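Stain and Storage Notes: Baby Clothes and Other Small Cottons

Updated Aug 10, 2018

Small garments fail in the wash for different reasons than adult ones. The seams are short, the trims are often a different fiber from the body, and the stains are mostly protein or oil. Treat by stain type first and fabric second.

Protein stains (milk, formula, egg)
Rinse from the back of the fabric under cold water. Hot water sets protein. Soak in one gallon of cold water with one tablespoon of enzyme detergent for two hours, then wash as the label directs. Check the stain before the dryer. If any of it remains, repeat the soak.

Oil stains (lotion, diaper cream, butter)
Lay the item on a hard surface. Blot, then work in a drop of plain dish soap with a fingertip. Leave it 15 minutes and rinse warm. Zinc creams need a second round.

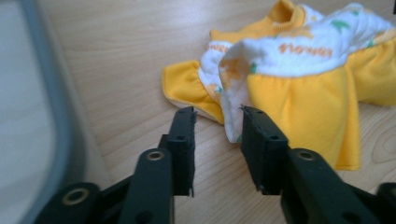
Gillies writes that dish soap left a ring on a brushed cotton sleeper, and that the ring came out only after a full rinse and a second wash with no detergent at all. The cause is usually too much soap. One drop covers a spot the size of a quarter.

Colored trim on white fabric
Test the trim before the first wash. Press a damp white cloth on the inside edge for one minute. If color transfers, wash the item alone in cold water until the rinse runs clear. Do not leave it bunched up while damp. Dye moves where layers touch.

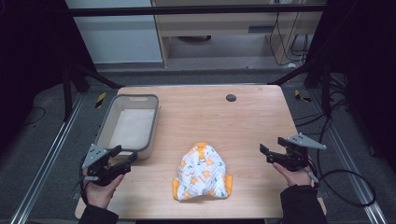

White print fabric with orange trim.

Chlorine bleach will fade most prints. Use oxygen bleach at the package rate and keep the soak under six hours.

Fleece and quilted panels
Wash inside out, cold, on the gentle cycle. Skip fabric softener, which coats the pile and slows drying. Quilting holds water longer than the fabric next to it, so feel the seams before folding. Tumble on low or dry flat. 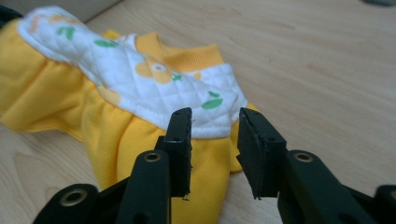 Yellow body fabric, white quilted panel.

Storage
Wash everything before it goes into a bin, including items that look clean. Old milk stains turn yellow in storage. Sort by size, label the short end of the bin, and keep it off a concrete floor. Items packed in December should be aired before use.

Related: Tornel Drain Filters, Cleaning and Refitting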